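Section 4: Getting your menu labels right in Tastance

Okay, this is the bit I get the most emails about, so grab a coffee. By now you've got your stall set up in Tastance and your dishes typed in. What we're doing here is sorting out the names and dietary labels, so what's on your printed menu matches what the market organisers have on file. I run a snag and dumpling stall at the Skesness night market, and I've made every mistake in this section at least once!

Before you start, have your ingredient packets handy (the real ones, with the labels still on).

1. Open Menu, then Dishes, and tap the dish you want to fix.

2. Type the name in the Display Name box. You get 63 characters, spaces included. Mine used to be "Nan's Slow Cooked Lamb and Rosemary Sausage in a Buttered Roll with the Lot" and it chopped me off somewhere in the roll.

3. Go to Dietary and tick what applies. If you're not sure, leave it blank and come back once you've checked the packet.

Caution: "Vegetarian" and "No Meat" are separate boxes. The second one still allows fish sauce and gelatine. I ticked the wrong one for my mushroom dumplings and had a very awkward chat with a regular.

4. Under Origin Name, put the ordinary name of the dish in its own language if it has one. Trinidad Escobar, who wrote the first version of this guide, always did this for her empanadas and I think it looks lovely on the board.

5. Tap Check Names. Give it a minute or two if you've got a long menu. My 18 dishes go through quickly, but Esperanza Alcaraz has 69 on her catering list and she goes off to chop onions.

6. Anything in orange needs a second look. Tap it to see what the problem is, change the wording, and tap Check Names again.

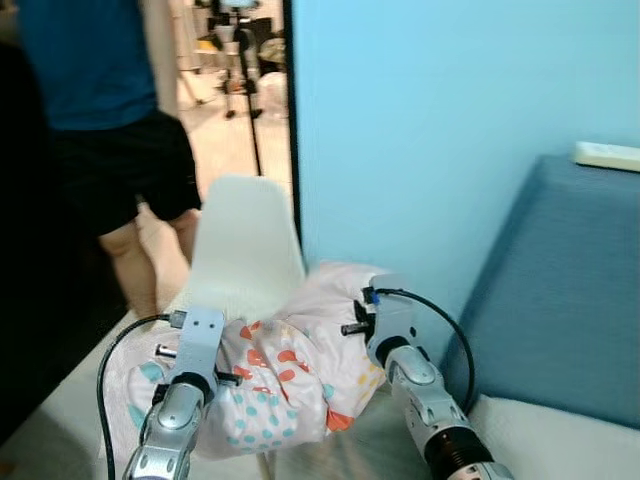
7. Once it's all green, choose Print and pick your board size. I use the tall one, with prices down the right.

Note: if you're printing on the little Vainio label printer, turn off Borders first. Mine came out with a thick black line straight through the prices until I did.

8. Save a copy under a new name, something like "March menu", so you can go back to the old one if you change your mind about the coleslaw.

If you sell through Vollerura as well, your new names won't carry over by themselves. Go to Settings, then Linked Shops, and tap Send Names. Do this before opening time, as it takes the shop page offline while it updates. Allergens have their own screen, and they're up next in Section 5.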